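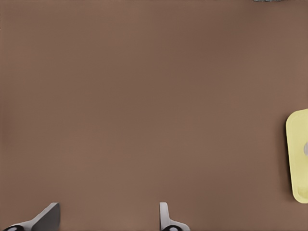 Simulated wrist view of the table, with the open gripper at the bottom and part of the yellow tray at the right.

Progress report, Tirkum project, work through July
Prepared by Syafiqah Hartono for the Kuipers fund

Dear Azlan,

First of all, thank you for your patience with us this spring, and for the kind words after the last visit to Dovoddale. The whole group was cheered up by them, and I think it shows in how much got done since!

You will remember that the question we set ourselves was a fairly plain one. If a robot learns table tasks in simulation and can see only what its wrist cameras see, how does it cope when the thing it needs is out of view? A wrist camera gives a lovely close look at whatever is between the fingers, but for a good part of every attempt it may be looking at bare table, and our early policies (the learned controllers, I mean) tended to drift or dither at exactly those moments.

Bayu Lau's idea was to give the policy a short memory of earlier views, so that it has something to go on while it travels. We call this version Arko, and it has been the main work of the period. Slamet Liem rebuilt the scene files to go with it, so that we can shift the tray, the cup and the bowl from one run to the next without touching anything else, and that has saved us many long evenings.
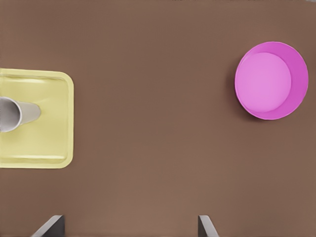
Cups on their side have been the hardest part, as we half expected. An upright cup can be approached from nearly any direction, but a cup lying down has to be taken across the body or by the lip, and the policy is still too fond of coming straight down on it. We ran 34 start layouts with Arko and it finished 19 of them. The version without memory finished 6 of the same layouts, so we are very pleased with the direction, even if there is plenty left to fix. Most of the failures were at the grasp itself – the hand got to the right place and then closed at a poor angle.

I should be open about one delay. We had hoped to begin on the real arm by now, but Sulastri Latuheru found that our simulated lighting was a good deal softer and more even than anything we get in the lab, and she felt (rightly, I think) that we should add harder shadows and some glare before moving over. She has the first set of lighting changes in hand, and we have asked for 3 more weeks on that milestone. The budget is not affected.

Next on the list are more grasp examples for tipped cups, a repeat of the same layouts under the new lighting, and then the real arm. Bayu would also like to try a longer memory, if the computing time allows.

Do come and see us again whenever you are nearby – mornings are best, before the long runs start.

With warm thanks,
Syafiqah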